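Melside Neighbors Help Board
Home > Kitchen and Cleaning > Washing up

Brushes and kids' plates in one bin – okay or gross?

Posted by drainboard_dee
13 June 2024
Viewed 2054 times

Hi all, long-time reader, first time posting in this section. We moved into a place over in Drirnitz last month and the kitchen has one single drawer that opens properly, so everything to do with washing up has ended up living in a bin on the table. I mean everything. Dish brushes, the scrubbing brush for the floor, sponges, and whatever plastic plates the kids have finished with and I haven't gotten to yet.

My mother-in-law came by and was pretty horrified. She says brushes should never touch anything you eat off, full stop, and that I should throw the plates out and start over. I think that's a bit much?? They all get washed before anybody eats off them. But now it's in my head and I can't stop looking at the bin.

So what I want to know is, do you keep your brushes separate from dishes, and if so, how, when you have no drawers and a counter the size of a cutting board? Also how do I get sticker gum off a kids' plate without scratching it? I have a couple where the label peeled off the top and left all the glue behind. Please don't say buy a dishwasher, there's no room and the landlord already said no.

Replies (3), oldest first

scrubjay_900
Member, 100 posts

Separate them. Wash the plates in hot soapy water and you're fine, no need to throw anything out.

pantry.moth
Regular

Oh I feel this one, I lived in a rental with no drawers for years! Your mother-in-law is right about the floor brush and wrong about the plates, in my opinion. The floor brush goes somewhere else entirely. Mine hangs on a nail by the back door and it never comes near the sink, and I'd do that tonight if I were you. The dish brush is a different animal, it's touching your plates every day anyway, so I don't get worked up about those two meeting. What bothers me is a brush lying on its side with the bristles down. It takes forever to dry and then it starts to smell, and you pick it up and go ugh. Stand it in a jar, bristles up, and it's happy.

For the glue I use cooking oil. Rub it on with your finger, go have a cup of coffee, come back and it rolls off in little gray worms (very satisfying). Then wash it twice because the first wash just moves the oil around. Don't use the green scratchy side of the sponge on those plastic plates, I wrecked a nice one that way.

If the bin has to stay on the table, get one with a wall down the middle. The Paditz store had some last time I was in there, over by the paint trays, though I couldn't tell you if they still do.

Edit: spelling

greyboxgarage
Regular

I'll second the divided bin, and add a bit because I've gone back and forth on this for ages, so I've tried most things.
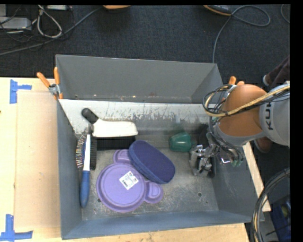

My rule with a two-part bin is one side for brushes, one side for anything you eat off, and if one side is empty then you have no excuse for piling everything into the other. I'm as bad as anyone. The purple plate with the ears is lying right in there with both brushes while the whole back section has nothing in it, and the fix would be to pick the plate up and put it on the other side of the divider. The sticker's still on it too, barcode and all, so the glue question is one I have coming to me. With a whole label I'd warm it first with a hair dryer on low and peel from a corner, slowly, and only get the oil out for what stays behind. If you rip it off cold you get exactly the mess you've got now.

A couple of other things. Metal bins get scuffed and then the scuffs hold dirt, so I put an old dish towel in the bottom, folded to fit, and throw it in with the wash whenever I remember. Before that I had a Murakami plastic tub and the corners were impossible to clean, I ended up using a toothbrush on them. And for a long-handled brush, forget a short jar, it tips over every single time. I use a tall pasta jar with a handful of gravel in the bottom.

Don't throw the plates out. Wash them, look them over, and if one has deep knife marks then okay, let that one go to the sandbox.

drainboard_dee
Original poster

Thank you both, and scrubjay too! Floor brush is now on a nail in the hallway – the landlord can be mad about the nail. Tried the oil on the first plate and it worked, although my sleeve now smells like a french fry. Going to look for a divided bin this week. I have not told my mother-in-law she was half right.

2 people found this thread helpful
Reply to this thread | Follow | Report a problem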